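Clearing the Desk After a Crawfish Lunch

Posted 1/24/19

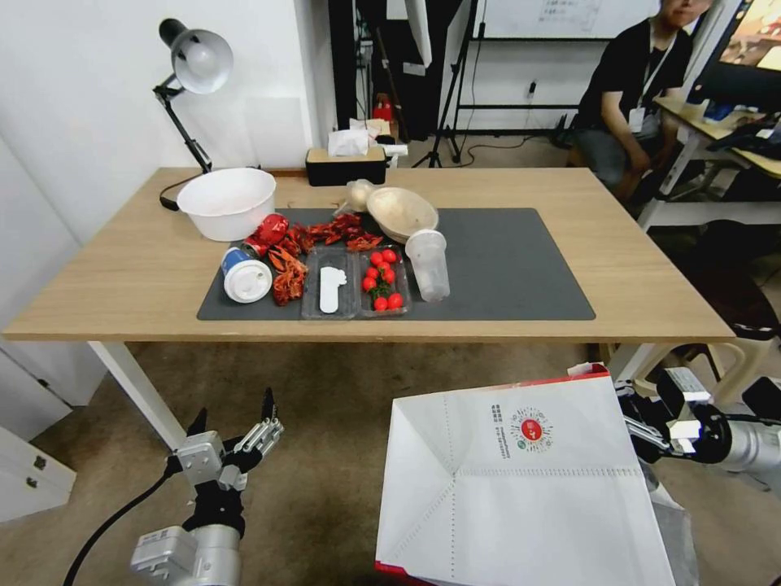 Where do you start when a desk is covered in leftovers? With whatever smells the worst, and on a crawfish day that is the shells.

I have eaten lunch at my desk for years. The apartment on Wendon Street has no room for a real dining table, so the desk does both jobs. Most days it's a sandwich and there is nothing to clean up but crumbs. Crawfish is another matter. By the time everyone has finished there are shells on the mat, cups on their sides, a can somebody has crushed, and one or two things that are still perfectly good to eat mixed in with all of it.

I used to sweep the whole lot into a bag with my forearm. I lost a good spoon that way, and once a whole tray of cherry tomatoes. Now I go in an order.

Shells first. They go straight into a paper bag. Seema Srivastava got me started on this. Plastic tears on the claws and the pointed bits at the head, and then you have a leak on the way to the bins. Paper holds up better as long as the shells have dried out some. If they are still dripping I put a sheet of newspaper in the bottom. The bag should be a big one, bigger than you think, with a flat base. The ones from the bakery are fine if you ask for the large size.

I pick the shells up by hand. I tried a dustpan and it just pushes the legs into the weave of the mat. Two clusters take me a minute or so. Small bits I leave for the cloth later.

Then the paper cup. The lid comes off and gets looked at separately. Our building takes the lids if they are rinsed and doesn't take the cups, and I know other buildings do it the other way around. Check on the floor too, because a cup lying down usually means a few drops went somewhere.

The can goes by itself. I wish people wouldn't crush them before I get to them, as you can't rinse a crushed can very well. Jagadeesh Shenoy crushes every can he touches and has done it since we shared an office. I run some water in the opening, shake it, and leave it upside down by the sink.

After that it's food. Tomatoes that are still in their tray go back in the refrigerator. I don't pull the stems off until I want to eat them - they keep a few days longer that way, at least in my kitchen. If one has split it goes in that night's rice. Garlic goes back in the cupboard and never in the refrigerator, where mine sprouts.

Now the things that get washed. I keep a big white plastic bowl at the back of the desk, next to the lamp, and it earns its space. Spoons, small bowls, and clear cups all go in it and get carried to the sink in one trip. Before I had the bowl I made four trips and dripped on the hall rug every time. It's light, it doesn't chip, and it cost less than lunch did. I bought it at Skondska when they were closing out their kitchen shelf.

The clear trays are a gray area. They are meant to be thrown out, I know. I wash them and use them again until they crack. One for tomatoes or grapes, one for whatever spoon is in use, so it doesn't sit on the mat. That second use is the one I'd recommend. A spoon with sauce on it will find the one piece of paper you need to keep.

Tissues are last to move. I leave the box out the whole meal and most of the cleanup, because you want one in reach when your hands are covered in spice. The black box was a gift from Manju Mittal, who thought the printed cardboard ones looked bad under the lamp. She was right about that. It also wipes clean.

When the top is clear I do the mat. Mine is dark gray, which hides stains well and hides shell fragments even better, so I turn the lamp down low and look across the surface from the side. The bits show up then. I wipe once with a damp cloth, once with a drop of dish soap, and once more with plain water. Then the mat gets lifted and the wood under it gets a dry cloth. Don't skip the wood. I left a damp mat down for a weekend last November and there is now a pale patch near the left leg of the desk that I have not been able to get out. Oil didn't help.

For the smell, I cut a lemon and rub the mat with it, then wipe again. Sutrisno Oei swears by coffee grounds in a saucer overnight. I have tried both. The lemon is faster and the coffee is better by morning, so if I've had people over I do the lemon right away and put the coffee out before bed.

The paper bag does not stay in the apartment. I fold the top over twice and take it down the same day, even if it's cold out and even if the bag is only half full. In July I have put shells in the freezer until collection day, double bagged, and I would do that again, but you have to remember they are in there.

I haven't found a good way to get crawfish spice out of the stitching on the edge of the mat. There is an orange line along one side now. If anyone has an idea that doesn't involve bleach, leave it in the comments.

Next week I'm going through the drawer under the desk, which has chopsticks in it going back to the old place in Gruststead.

Filed under: Home, Small Kitchens, Cleaning Up
Shares: 78
3 comments

Geeta Bajpai
Try a paste of baking soda and a little water on the stitching, with an old toothbrush. Let it dry all the way before you brush it off. It took turmeric out of a placemat for me. Not all of it but most.

Oyewole
We freeze the shells too. Write SHELLS on the bag in marker. My brother thawed ours for soup stock thinking they were shrimp. The soup was fine.

Manju Mittal
Glad the box is still in use. You should get a second bowl so the cups don't sit in with the greasy things.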